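Clavgate (video game)

Clavgate is a turn-based puzzle and trading game from Pemton, a small studio that had only made phone games before it. I look after this page on the wiki, and I've played the thing more than is good for me, so expect a bit of favouritism.

Setting

You run a lock-keeper's post on the Didness, a canal that cuts through a walled city. Boats queue up, you pick who goes through first, and every captain remembers what you did. There's no combat at all! The nearest you get to a boss is the harbour inspector, who turns up every 16 turns and goes through your ledger line by line (keep your grain receipts, trust me).

How it plays

Each turn you get a handful of water tokens to spend on raising or lowering the gates. Spend too many early and the upper basin runs dry, which locks you out of the big barges until it rains. There are 34 types of boat, and the colour of the flag tells you what they're carrying, mostly. Smugglers fly whatever they like.

The Pirzada route is the side branch that opens once you've cleared the main canal. It's much harder, the music is better, and I still haven't finished it without dropping the difficulty.

Versions

The first release came out in July and had a nasty bug where saved games lost their ledger. Patch 101 fixed that and added a colour-blind mode for the flags, plus a proper undo button.

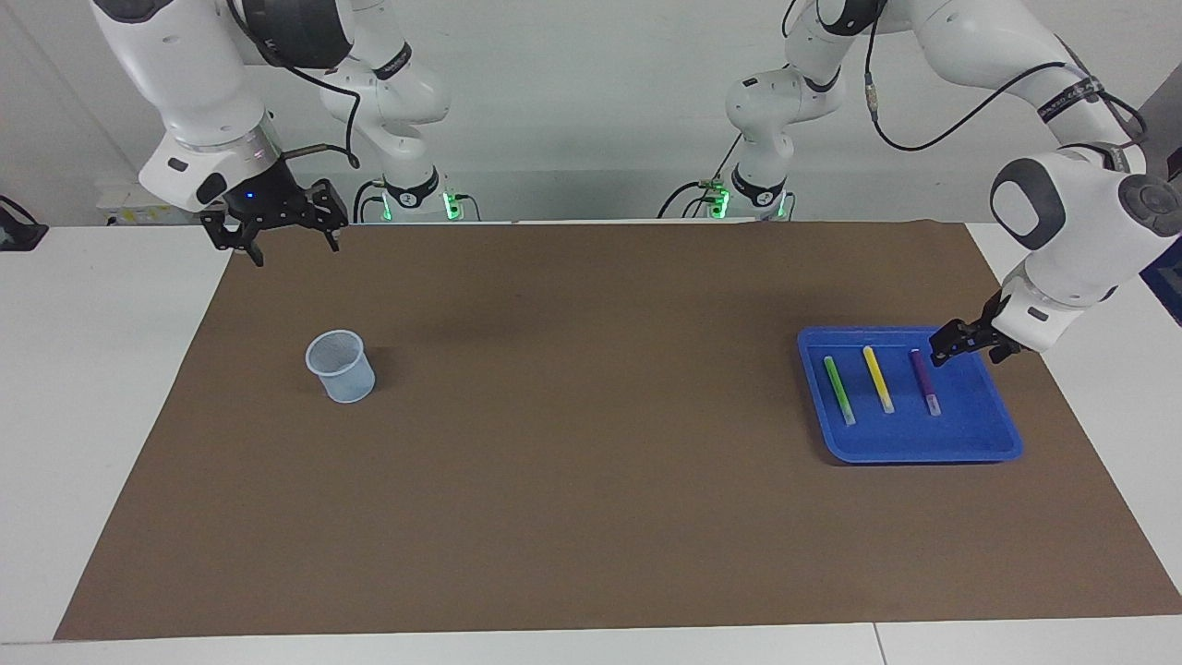
The undo button only goes back one move, mind you, and it won't reverse a gate you've already opened. Some players on the forum reckon that's too harsh. I like it, it makes you stop and think before you let the water go.

Endless mode arrived later as a free download. You start with 2,000 coins and just keep going until the basin empties or the inspector shuts you down. My best run ended when I let three coal barges in at once, a silly mistake.

See also: Didness boat list, Pirzada route walkthrough, Patch notes

Page last edited February 3, 2026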